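Home testers wanted for the Plosar gripper kit

Plosar is looking for patient people with a spare table. Our gripper kit comes in one box with a manual that our engineers find perfectly clear, so we would like it read by somebody else.

You get the kit on loan for 4 weeks and a payment of $285. We get your notes, including the rude ones. Expect to spend two hours an evening, three evenings a week, asking a machine to pick up things you could have picked up yourself.

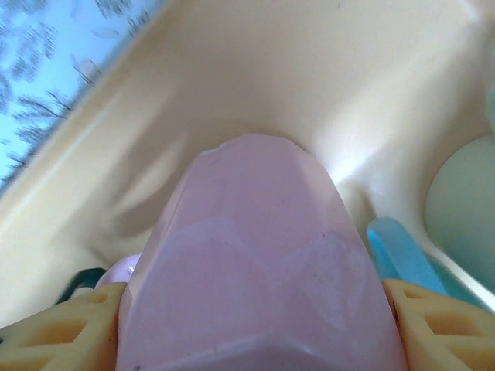
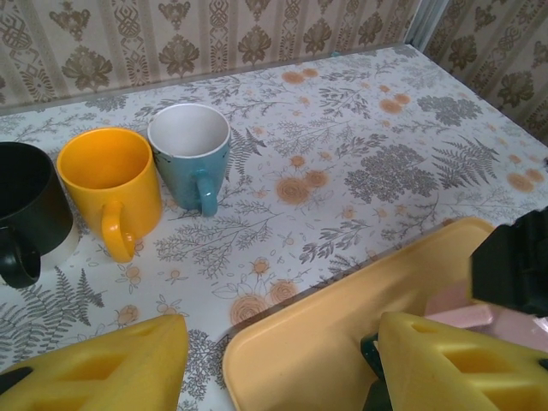 Plastic block in the fingers, first; mugs and tray, second.

Saron Yimer
Home Trials Coordinator, Plosar

No engineering background is needed, and a little impatience with engineers is welcome. You should be over 18, live within driving distance of Darnport, and own some mugs you are not sentimental about. Patterned tablecloths are fine. Cats are negotiable.

Fahad Tanoli brings the kit to your door and stays until it runs. Aisling Quinlan answers the phone after that.

To apply, write to Saron with a few lines about your table and the last instruction manual you finished. Applications close 30 July 2020.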